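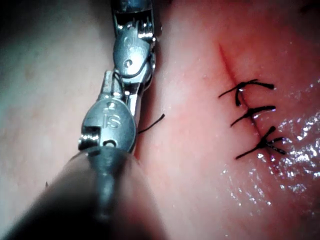 Wrist camera recording kit for instrument arms

The Flembridge wrist camera kit records what happens at the tip of a surgical-type instrument while a person operates it on a practice pad. It was built for groups who need a large number of suturing examples to train a learning system and who already have an arm, a console and somebody trained to use them.

The kit is for bench work only. It is not a medical device and must not be used on people or animals.

What it records

Each example is stored as one folder. The folder holds the video from the wrist camera, the joint positions of the arm, the grip opening and the operator's hand movements at the console. All four share one clock, so there is no need to line them up by hand afterwards.

The camera sits close in, to one side of the instrument. The wrist joint and the working area of the pad share the view, with stitches and their cut tails large enough to mark up one at a time. The shaft is nearest the lens and will be out of focus. This is normal and the focus ring should be left where it was set at the factory.

An example starts when the operator presses the left pedal and ends when it is pressed again. The right pedal marks the example as failed. Please keep failed examples. Dropped threads, loose knots and second attempts are all useful in training, provided they are marked.

What is in the box

Wrist camera with clamp
Spare clamp screws and hex key
Camera cable, 3 metres
Recording unit with power supply
Double foot pedal
Calibration card
Printed quick start sheet

The arm, the instruments, the thread and the practice pads are not included. Pads can be ordered separately from our Hindham office in packs of 15.

Fitting

Switch off the arm before fitting the clamp. Slide the clamp over the instrument carriage, with the cable running back along the arm, and tighten both screws by hand. Finish with a quarter turn of the hex key. Move the wrist through its full range at low speed and check that the cable does not pull.

Calibration takes two passes over the card. Repeat it whenever the clamp has been moved. Changing the instrument does not require a new calibration if the clamp has stayed in place.

Working with practice pads

Soft pads shine under bench lights, and a wet surface shows up as small white spots that can hide a thread. Move the lamp to the side before turning down the exposure. If you want your system to cope with glare, record a share of the examples with the lamp overhead and note this in the lighting field.

Black thread on a light pad is the easiest to label. Loose ends left on the pad should be labelled as loose thread and kept apart from the tails of a finished stitch. The labelling guide has a page on this, written by Oranuch Thongsuk after the Wattanapong recordings, where the two had been put under one label and had to be separated again.

Labelling software

The recording unit comes with our own labelling program. It plays the video beside the joint positions and lets you split an example into steps: needle pick-up, entry, pull-through, knot, cut. Step names can be changed. Files can be exported in open formats and no licence is needed to read them.

Updates are free for 2 years from delivery. The current version is dated 13 April 2024 and corrects a fault in which the right pedal was sometimes ignored during the first second of recording.

Hire and purchase

The kit can be bought outright or hired. The shortest hire period is 21 days. Hired kits are sent out from Hindham already calibrated, but the calibration must be repeated once the camera is on your arm.

For prices and delivery, write to Marwa Erraji in sales. Questions about fitting the clamp to an arm not on our list should go to Bülent Canpolat, with the width of the carriage in millimetres and a drawing if you have one.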